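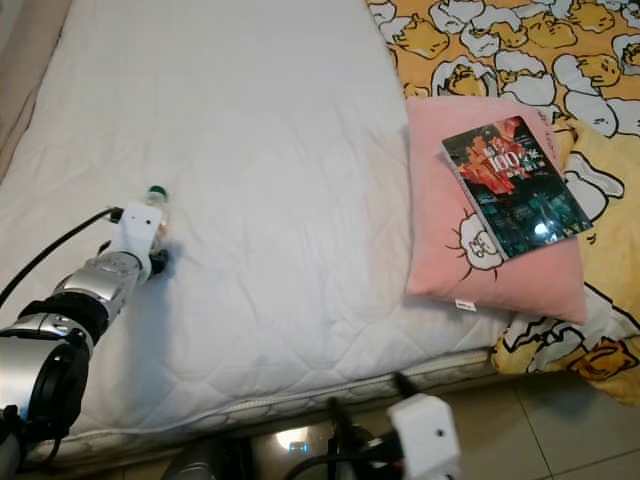

Attachment 1: left gripper closed on the clear bottle with the green cap, head camera view, bed task.

Ticket 628: left arm grasps score as failures on soft surfaces
Project: Stulgate
Component: grasp check (Potside module)
Status: open, workaround in place

Opened by Fatima Maluleke

Hello all, and sorry in advance for the length of this one. I've been going back through the July bed runs for the results table, and I think our success numbers for small objects are too low. The attachment shows what I mean. The gripper is closed around the bottle, anybody would call that a grasp, and yet Potside wrote "no contact" for the whole attempt.

I pulled up 21 attempts with clear plastic objects on the bed and watched every one of them with a cup of tea. Nearly 628 frames were marked "no contact" while the fingers were plainly shut on something. The same objects on the hard table come out fine, so please don't go swapping the gripper pads on my account!

What I've tried so far:
- Restarted Potside and re-ran the scoring on the saved files. Same result.
- Recalibrated the left wrist. No change that I could find.
- Raised the depth cutoff from step 1 to step 2. Better on the bed, but it started calling empty closes a grasp, so I put it back.

Reply from Adamczyk desk, 4:10 pm

Thank you Fatima, this is a lovely clear report. My guess is the depth map. Clear plastic on a white quilted cover gives it very little to hold on to, and the check wants to see an object before it will look at finger width at all. Could you run the same files with the order flipped, width first and depth second? The flag is in the Ollow config, under scoring.

Fatima Maluleke, 5:35 pm

Done, and thank you for being so quick. With width first, 19 of the 21 now agree with my own labels. The other 2 are ones where the fingers had pinched a fold of the cover, and I'm honestly not sure how I'd want those scored.

I've left the flag on for the bed set only and made a note in the methods section. Still to do: re-score the table runs the same way, so both rows of the results come from one method. I'll keep this open until then.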